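3.2 Looking after the hand-held pair

I'll be open about how much of my spring went on keeping the Zadis cell in a fit state, and how little of that was clever. The cell is a table, a rail on either side and a pair of hand-held grippers, and in March it lost us 47 takes out of 229 before I started writing the faults down properly.
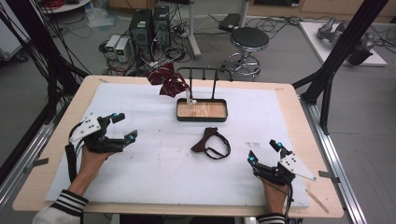 Marker tracking gave us the most bother. If the pair drifts out of line overnight, every take the next day is slightly off, so I now check both grippers before anybody touches the cloth. I hold them over the foam board, jaws a little open, and make sure the cyan marker on each jaw is picked up – then I do it again with my wrists turned. It takes 9 minutes (I've timed it, sadly!) and the board comes off the list of suspects.

Figure 3. The cell during checks and between takes. 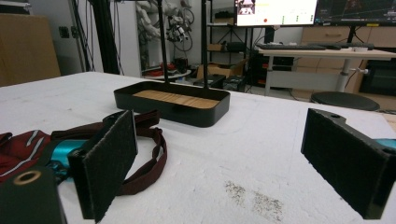 Pads wear out faster than I'd budgeted for. We buy ours from Grulellow, and I used to swap them only when a tie slipped, which meant I was always swapping them too late. The left one, with its worn edge, is the kind I'd now put on the watch list, and I look at it with the fingers wide open over bare tabletop where the light gets in.
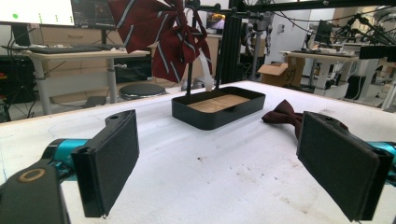 Ornella Monti thinks we should change both pads together whatever state they're in, as a fresh one against an old one pulls the fabric sideways and the log then blames the operator. I've come round to this, though it doubles the bill.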